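Bun night is back, and so is the steamer

Nest Morgan here, with the August kitchen notes from Drovden. It's the cold end of the year and we have been steaming buns! Plain ones, filled ones, a few lopsided ones that tasted just as good as the neat ones. If you came along last month you'll know how quickly they went, and if you missed out, read on (and bring a plate).

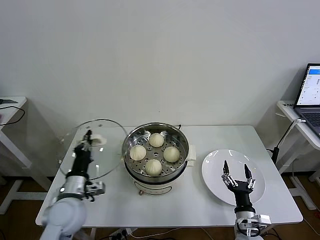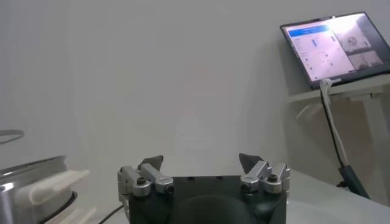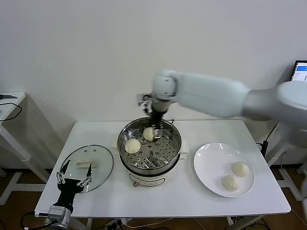 I was a bamboo basket person for years and I still love them, but an electric steamer on the bench has won me over for group nights. You fill the base, set the buns on the holes, put the lid on and get on with chopping the spring onions. The stovetop stays free for soup, and at Drovden the stovetop is always wanted for soup.

A few things we've picked up since the last newsletter. Give the buns more room than you think they need. They puff up, and two that touch in the steam will tear their skins when you pull them apart. It's better to do a second batch than squash everyone in together. Small squares of baking paper underneath are handy if your dough is on the sticky side, though keep them small so the steam can still come up through the holes.

Lift the lid away from yourself, and tip it so the drips run off to the side. Water on top of a bun leaves a shiny, dimpled patch. Still fine to eat! But if you're after that smooth matte look, turn the heat off and leave the lid on for a couple of minutes before you open it up. That little rest helps stop them collapsing, too.

Have your plate right beside the steamer before you start. It sounds fussy until you're standing there with a hot bun and nowhere to put it. I use tongs with soft tips and go in from underneath, where the dough is firmer, and I leave a gap between them on the plate so the bottoms don't go soggy.

The dough we've been using is the Osto one from last winter's recipe sheet, with a little less sugar and a longer first rise. Our hall is chilly in the mornings, so I start the bowl near the heater and cover it with a damp tea towel. For fillings, the mushroom and cabbage was the favourite by a mile, and the red bean disappeared before I got a look in. Someone asked about leftovers: freeze them once they're completely cool, then steam straight from frozen. The microwave makes them chewy in a way I can't recommend.

Next time we're doing pleats. I'll have 2 bowls of dough ready to shape when the doors open, one plain and one wholemeal, and the Howells crowd have promised a chilli oil with a bit of colour and plenty of bite. Bring an apron, a container with a lid and any filling you'd like to try. If you have a favourite flavour from home, write it on the sheet by the door and we'll see how many we can fit in.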